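About Dovport Connectors

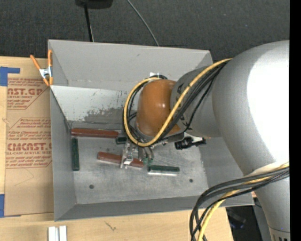 Grey metal bin on the bench, robot arm reaching in

Print this page | E-mail this page

Small firm, RF and microwave bits. Adaptors, terminations, fixed attenuators, waterproof boots for outdoor joints. Started by Serena Pagano and Gualtiero Mancuso in a unit behind the old Primberg depot, two benches and a borrowed network analyser. Bigger unit now, own analyser.

What we make – 179 stock parts, mostly N type, SMA and 7/16. If it's not in the list, ask. Specials are usually a small change to somthing we already do. Minimum order on specials is 37 pieces, sorry, setup time.

Who's who. Serena does quotes. Cosimo Grasso runs test and will talk to you about return loss for as long as you like. Lærke Þórarinsdóttir does drawings, send her yours as PDF or STEP please, not a photo of a napkin. Gualtiero is plating and anything to do with gold thickness.

Every adaptor is swept before it's packed. Plots kept on file, quote the batch number and we'll send a copy. Torque spanners go out to Cirwood for calibration each April so dispatch is a day or so slower then.

We don't sell cable by the reel any more. Try Jayawardena, they stock most of what we used to and there lead times are better.

Trade counter open 8.30 till 4. Ring first if collecting – ext. 128 for the counter, ext. 454 for test.

Contact us | © Dovport Connectors | Back to top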